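Packing a Box With Two Grippers: Tips for Teaching by Hand 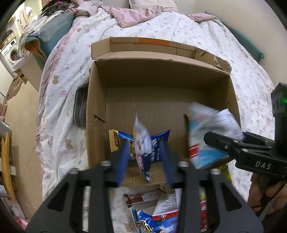
Two hand-held grippers, one cardboard box, and enough snacks to get through the job.

There is a special humility in taking a full minute to put a bag of chips in a box. If you are recording demonstrations at home for a robot to learn from, you will meet it early. These are the habits we have picked up at the Prokedgate bench, most of them after doing the opposite.

Fold the flaps out before you start. All of them, all the way. A flap that droops into the opening will catch a fingertip on every pass, and the robot will faithfully learn to bump into it.

Pick a surface with some give. A bed is kinder than a table when you drop things, and you will drop things. The drawback is that a soft mattress lets the box tilt when you lean on it, so keep your knees off.

Pile the goods in front of the box, within easy reach of both hands. Reaching behind you for a candy bar looks fine to you and makes no sense at all to the software.

Grab bags by the crimped edge at the top. The middle of a snack bag is mostly air, and it rolls out of the fingers like a wet bar of soap. Flat packets are easier if you pinch the short side.

Lower, then let go. Everybody wants to drop the thing from a height and get on with their life. Bring it down near the floor of the box, open the fingers, and pause for a slow count of 3 before you lift away. Our Lencho notes call this "the polite pause." The rest of us call it the boring part.

Give each hand its own side. Two grippers crossing over one small opening will knock together sooner or later. If they do, finish the run and mark it as a bad one. Don't quietly fix it with your elbow.

Mind the cable. Run it along the outside of your forearm with a loop of slack at the wrist. A cable that drags through the box will rearrange your packing with more confidence than you have.

Mix up the order. Left to ourselves we all start with the biggest bag and end with the smallest. After 5 identical runs, shuffle the pile. After 8, move the box a hand's width as well.

Keep the mistakes that you recover from. A bag that slips and gets picked up again is worth having. A bag that slips and gets sworn at can go.

Driving an arm by remote instead? The same rules hold, only slower. On our Vornar setup we halve the speed over the box and don't touch the second stick until the first arm is clear.

Rest your wrists between batches, and don't eat the props until the last run is saved. The Lalen set was meant to reach 2,000 clips with the same snacks throughout. It did not.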